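How do you teach a robot to pick up a spoon?

Picking up a spoon is easy, isn't it? You probably did it this morning with your eyes half shut and your mind on your cereal. Robots find it really hard, and working out why is my job (lucky me!).

I'm Hipólito Vergara and I test robot hands. The proper word for a robot hand is a gripper. Most of mine don't look like hands at all. They have just 2 fingers that open and close, a bit like the tongs you use to turn sausages.

A spoon is a tricky customer. It's thin, so it lies very low on the worktop and the fingers have to get right down beside it without bumping the stone. It's also fatter at one end, so if you grab it in the wrong place it tips over like a seesaw.

Before a real arm has a go, we practise inside a computer. We build a pretend kitchen, put a pretend robot in it, and let it try again and again. A pretend spoon can't get bent and a pretend dish can't get smashed!
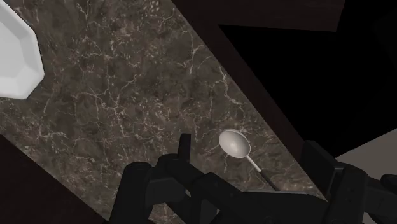 The view from close to the gripper, and the view from further back (one comes before the other on your page, but you'll soon spot which is which).

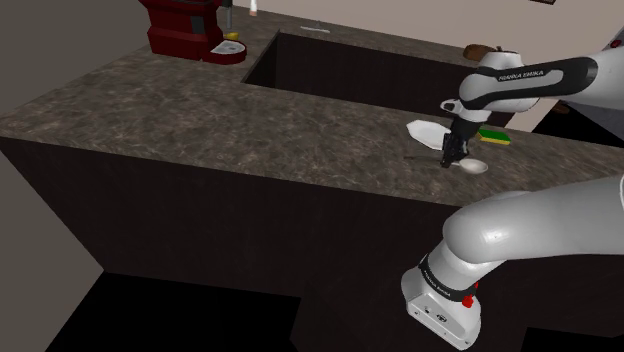

I'm testing two different programs at the moment. A program is the list of instructions that tells the arm what to do, and these two are called Clilen and Nukach. Clilen is slow and careful. It creeps down, stops, looks again and then closes its fingers. Nukach goes whoosh, straight down and snap.

I gave each of them 1303 tries at picking up a spoon. Nukach managed it 794 times, which made me cheer, but Clilen did it 48 times more than that. So being careful won, though only by a little, and it took ages. I drank a lot of tea.

Then I tried changing the camera. A camera near the fingers is brilliant for the last little bit, when the gripper needs to line up with the handle. It's not much use for finding things on the other side of the kitchen, though. A camera further away sees much more, but the arm can get in the way, just as your own head does when you lean over your homework under a lamp.

My favourite answer is to use both. The arm gets its bearings from the far camera and does the fiddly part with the near one.

Want to try it yourself? Put a spoon on the table and pick it up with kitchen tongs. Now do it with one eye closed. Now ask a grown-up to turn the spoon round while you aren't looking, and have another go. Next month I'm moving on to forks, and I'm already a bit worried about the prongs.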